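Lesezeit: 3 Minuten
16. August - Werkstattbuch Lestex, Musterbau Zelte und Rucksäcke

Weiter mit dem Galtdale, drittes Muster. Gestern Abend noch den Deckel neu zugeschnitten, heute früh vernäht, und er sitzt! Endlich keine Falte mehr über der Schnalle, wenn das Hauptfach nur halb voll ist. Ich hatte wochenlang am Gummizug herumprobiert, dabei lag es am Schnitt: Die hintere Kante war gerade und wollte eine leichte Kurve. Schablone ist beschriftet und hängt am Haken neben der Overlock, bitte nur die mit dem grünen Klebeband nehmen, die alte werfe ich weg, sobald ich die Maße übertragen habe.

Gewicht ohne Hüftgurt: 2,345 kg. Das ist immer noch zu viel, aber der Weg stimmt. Der Deckel allein wiegt jetzt 154 g, und da steckt noch der dicke Reißverschluss drin. Mit dem dünneren (liegt in der Schublade unter dem Zuschneidetisch, wasserabweisend, läuft wunderbar weich) geht bestimmt noch was. Offen ist, ob der Schieber mit Handschuhen gut zu greifen ist. Also längere Zugschlaufe annähen und im Dunkeln ausprobieren.

Beim Stoff bin ich ganz begeistert vom 500er Nylon für den Boden. Lässt sich sauber falten, franst kaum, und die Nadel geht durch vier Lagen ohne Murren. Den leichteren Stoff von Adeleke nehme ich für die Seitentaschen, da braucht es die Dehnung. Stichlänge 3 für alles Tragende, an den Schulterträgern zusätzlich Riegel - die sehen am Muster noch krumm aus, das ist meine Hand und nicht die Maschine.
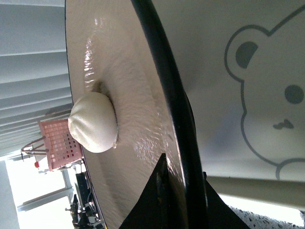
Adeleke meint dazu, der Boden sei gar nicht die Schwachstelle, man solle sich lieber den Ansatz der Schulterträger anschauen, dort reiße es bei schweren Lasten zuerst, und ein breiteres Band auf der Innenseite bringe mehr als jeder dickere Stoff. Klingt vernünftig und kostet fast kein Gewicht. Kommt ins nächste Muster.

Dann das Nudus, unser Zelt ohne Innenzelt. Die Firstnaht habe ich nochmal aufgetrennt und als Kappnaht gemacht. Viel ruhiger im Lauf, die Bahn spannt sich jetzt bis in die Ecken, eine Freude! Am Eingang zieht es noch schräg, vermutlich steht der Abspannpunkt zu hoch. Probeweise eine Handbreit tiefer setzen, erst mal nur geheftet.

Offen:
- Nahtband für den First bestellen, schmale Rolle
- Hüftgurt Galtdale: Schaum doppelt oder einfach? Beide Varianten beladen tragen
- Heringstasche Nudus, Kordel ist zu kurz
- Nadeln nachkaufen, Stärke 100

Im Oktober soll beides mit auf Tour, bis dahin muss der Schnitt fest sein. Morgen zuerst die Trägeransätze.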